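Home | Guest Rooms | FAQ | Contact
12/20/20 | By Omprakash Lodhi
79 shares | 2 comments

Staying at Wadden House: your questions, answered

What time can we arrive?
Any time after three, and if your train is running late do just ring and we'll keep the porch light on for you.

Do you do breakfast?
We certainly do! Porridge, eggs, toast and Renato's marmalade (he'll want to know what you thought of it), served until ten, or a bit later on Sundays.

May we bring the dog?
Yes, with pleasure, though please bring a blanket of his own if he's a sofa sort of dog.

Is bedding included?
It is, all of it, and there are spare blankets on the landing if you feel the cold in December.
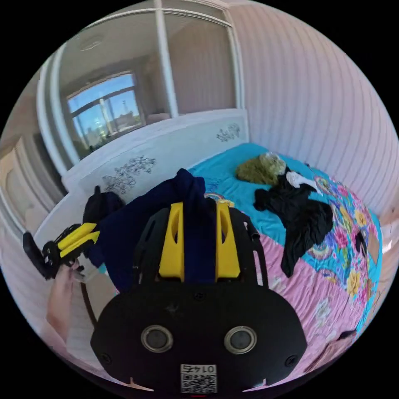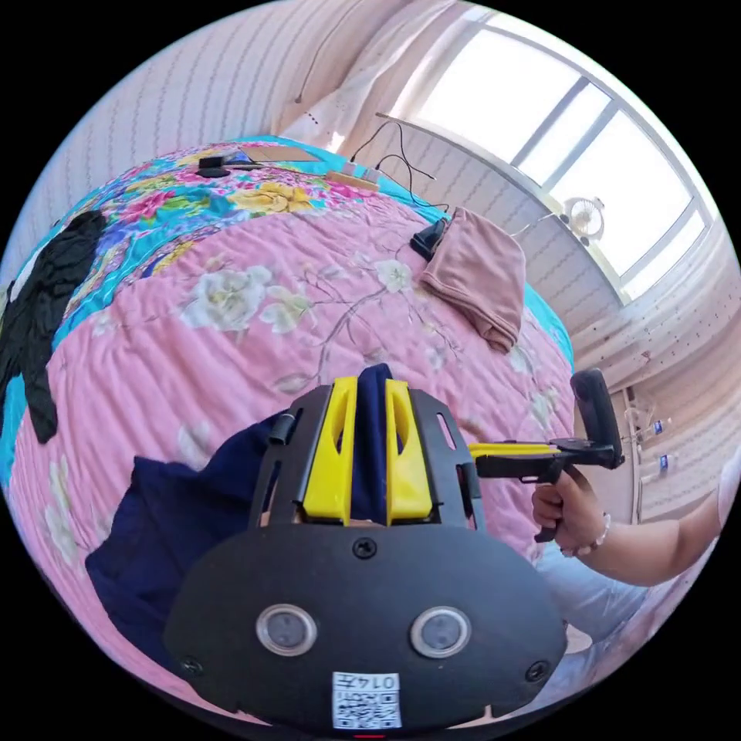 Guest Notes, Issue 87

Can we leave our bags after checking out?
Of course you can. Pop them in the hall and go and enjoy your walk, and we'll put the kettle on when you come back for them.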